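Gripper Evaluation Working Group
Minutes of the September meeting
Held at the Etside workshop, Monday, 2.00 pm

Present: Chair; workshop lead; two members of the controls team; purchasing representative; safety representative; minute-taker.
Apologies: received from the data storage lead and from the Bevan site.

1. Minutes of the previous meeting

The minutes were accepted with one correction. Under item 4, the Prondlow fingers should have been recorded as the softer of the two sets on trial, and the Ornik fingers as the firmer. The original text had these the wrong way round.

2. Matters arising

2.1 The second charger for the hand-held units has been received and is kept in the workshop office. Units are to be signed out on the sheet beside it.

2.2 The controls team had been asked to find out why the opening reading on one hand-held unit drifted during long sessions. The cause was a loose connector at the base of the housing. It has been refitted and the unit is back in use. The group agreed to look again at the reading before the next round of trials.

2.3 The request for a shared calendar for the bench arm remains open. Carried forward.

3. Comparison of finger sets

3.1 The workshop lead presented results from the first round. A total of 127 pick-and-place attempts had been logged with each finger set, using the agreed tray of objects. The Prondlow set did better on the cups, the sponge and the folded cloths. The Ornik set did better on the small flat items, in particular the ruler and the key card, where the softer fingers tended to fold back against the table.

3.2 A member of the controls team noted that the order of objects had not been changed between sets and that operators had become more practised as the round went on. The Ornik set had been tried second. It was agreed that the figures should not be passed outside the group until a second round had been completed with the order reversed.

3.3 There was some discussion of wear. Light marking had been found on the tips of one Prondlow pair. The workshop lead did not consider this serious but will keep the pair aside for comparison with a new one.

3.4 Agreed: the second round will use the same tray, with three operators and a fixed rest period between sessions.

Action: workshop lead to issue the revised running order.

4. Controllers

4.1 The bench arm has been run on both the existing controller and the Bevan controller. Response with the Bevan controller was smoother at low speed. Two stops occurred during the week of testing, both while the gripper was closing under load. The logs have been sent to the supplier and a reply is awaited.

4.2 The safety representative asked that the bench arm should not be run on the Bevan controller outside staffed hours until the stops had been explained. This was agreed without objection.

Action: controls team to circulate the supplier's reply on receipt.

5. Hand-held units and marker tracking

5.1 The group considered the use of the hand-held grippers in the main workspace. Each unit carries its own camera, and a square black-and-white marker can be fitted on top of the body so that its position may be followed from the other unit's view. Members agreed that tracking was dependable at short range. It was less so when the marker was turned steeply away or when an operator's arm passed in front of it.

5.2 One member asked whether the overhead lighting and the skylight were affecting results. The workshop lead replied that losses had been more frequent on bright afternoons, though the sessions so far were too few to be certain. A matt finish for the markers was suggested and will be tried.

5.3 Operators had asked for guidance on how close two people should work when both are holding units. The group preferred to leave this to the operators for the present and to return to it when the second round is complete.

Action: controls team to print a set of matt markers and note the time of day for each session.
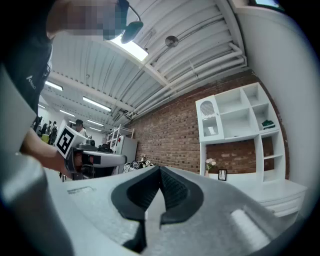 6. Purchasing

6.1 The purchasing representative reported a quotation of £3120 for five further pairs of Prondlow fingers, including mounting plates. The price is held until the end of the month. Members were in favour of buying further pairs in principle but did not wish to commit the full sum before the second round.

6.2 Agreed: to ask whether a smaller order could be placed at the same unit price - and, if not, whether the quotation could be extended.

Action: purchasing representative.

7. Any other business

7.1 Members were reminded that trays should be returned complete. The ruler is missing from the second tray.

8. Next meeting

To be arranged once the second round has been completed. The meeting closed at 3.25 pm.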